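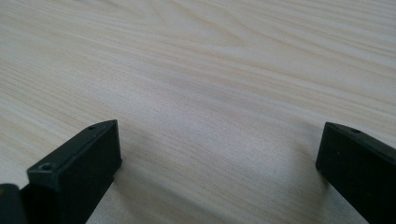
26 June 2022

So, the table! A few of you asked for more of the table after my last gallery, and I'm never going to say no to that. I've been setting up a little dish corner at the back of the Setdale room, and most of what I have to say is about very small things like wood grain and sponges. You've been warned.

First, the color. I went back and forth for 18 days over this top (ask Rasha Dabbas, who got every single sample texted to her at breakfast). She voted for dark walnut. I wanted something pale and creamy that wouldn't turn the whole corner gloomy, and I'm so glad I stuck with it. The pattern has these big loopy arches in one part, and then it goes all fine and stripy, like pinstripe pants. I could look at it all day.

It's matte too, which I love. My old kitchen table was so shiny you could see the ceiling light in your soup.

Next up is the dish rack. I'd been using a chunky plastic one from Flikent for years, and it took up half the counter and held on to water like a bathtub. I wanted black wire this time, thin rods, with a taller part at the back so plates have something to lean on. Ojārs Luik thinks black shows every speck of soap. He may be right, but it looks so good against pale wood that I'll wipe it down twice a day if I have to! 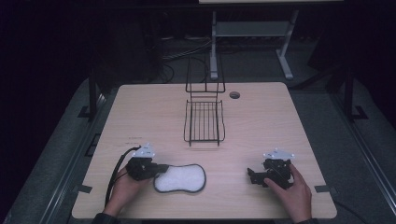
And then there's the sponge. I have a real soft spot for the ones with a pinched-in middle, sort of like a peanut, because they fit my hand so much better than the plain brick kind. Speckled white with a dark gray border, very fancy for something that's going to meet a lasagna pan.

Still on my list: a cup hook, a small tray for the soap, and a decision about whether the rack sits longways or sideways. Hülya Gündoğdu says longways. I'll have the next batch up in September, once I've lived with it a bit.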